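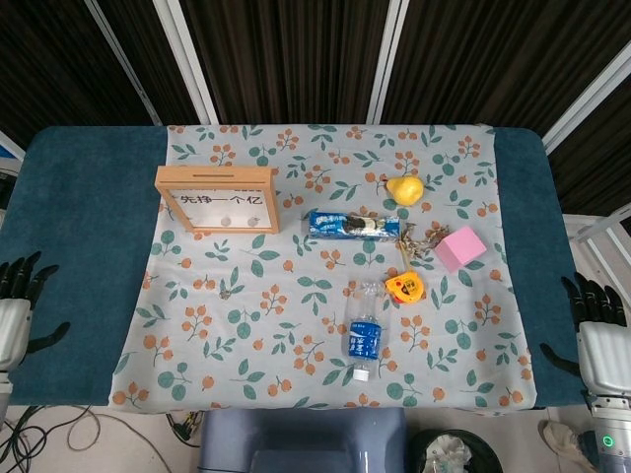 How do you get a first musical from table read to a small stage?

Posted in Musical Theater > Writing and Producing
Asked by Afonso Caldeira, June 2022

Hi everyone! I've been reading this board for ages and finally have something to ask. I wrote the book and lyrics for a musical called Omelwood, and my writing partner did all the music. It's a two-act show set in a lumber town the winter after the mill closes, with nine actors and 17 songs at the moment. We had a table read in December with friends singing off printed sheets and one electric piano, and it went so much better than I dared hope. People laughed at the sheriff's number! My aunt cried at the end of act one (she cries at cereal commercials, but still).

Now we want to put it in front of strangers. There's a black box space in Nimville that seats 31 and rents for $760 for a long weekend, lights and a board operator included. We have $2000 saved up between us and that really is everything. My questions:

Should we do the whole show on its feet, with costumes and some kind of set, or stick to a concert version with music stands? My partner wants it staged, and I go back and forth.

How much do people pay actors for something like this? We don't want to ask anyone to work for nothing.

And do we need to cut it first? It ran two hours and fifty minutes at the table read, without an intermission. I love all of it, which I know is a bad sign.

Any advice very welcome, especially from people who have done this with a new show and not an established title. Thank you!

3 replies

Pornthip Noiphan
Marked as most helpful

Congratulations, finishing a full draft is huge and getting it read out loud is even bigger! I've music directed four new shows at this stage and I love this part of the process more than opening nights.

Do the concert version. With your money and a new score, every hour of rehearsal you spend on who moves the chair is an hour you don't spend on the songs, and the songs are what you need to hear. Music stands, scripts in binders, a stage reader for the directions, and a couple of simple light changes. Audiences settle into it within five minutes. The best night I ever had in a theater was a stand-and-sing presentation of a show called Brurano, where the whole orchestra was a piano and a cello, and I could still hum you the act two opener. When it got a full production later they had already thrown out two characters, and they would have paid for costumes for both of them.

On money, take the $760 off the top, which leaves you $1240. I'd put $1000 of that toward people and keep the last $240 for printing, water, snacks and the thing you forgot. Split between nine actors and a pianist that's $100 each. It isn't a lot, so be upfront about it in the very first message, and keep the schedule short to match. Three rehearsals and two performances is fair. If any of your actors are union members you'll have to look at which agreements cover a reading in your area, and do that before you offer the part, please.

Now, the pianist. If you can possibly trim elsewhere, pay the pianist more. They're in every minute of every rehearsal and they will be the one fixing your key changes at ten at night. Send them the full score two weeks ahead, with bar numbers, in one file. I can't tell you how many times I've been sent 17 separate files with names like "finalfinal2".

Length – yes, cut. A concert version should come in under two hours with an intermission. Start with any song where a character tells us what we watched happen in the scene before. Then look at reprises. Then look at your opening, where new writers (me included, when I tried it!) nearly always have two opening numbers and need to choose. Don't delete anything, just keep a folder. One of my favorite ballads came back out of a folder like that and landed in a completely different spot.

Last thing: hand out a half-page form with two prompts on it, "Where did you lean in?" and "Where did you drift?" Leave it at that. If you ask people how to fix the show they will tell you, at length.

Please come back and say how it goes. I want to hear about the sheriff.

tenor_in_row_f

Stage it!! I saw Tôn in a room smaller than yours, with a bedsheet and one lamp, and it was magic. Music stands put me to sleep. Also, don't cut too much, people complain about long shows and then go see long shows.

Afonso Caldeira

Wow, thank you both! Pornthip, I read your reply out loud to my partner over the phone and there was a long silence when I got to the two opening numbers. We have two opening numbers. We're going with stands, but he's asked for one lamp, so row F gets a little of what he wanted too.

We went through the reprises last night and four are in the folder already. The pianist is getting $150 and we'll take the extra $50 out of printing. One follow-up if you have a minute – should the stage reader sit with the cast or off to the side?

Pornthip Noiphan

Off to the side, on a stool, with their own light. And have them skip any direction the audience can work out from the lines. You'll get ten minutes back!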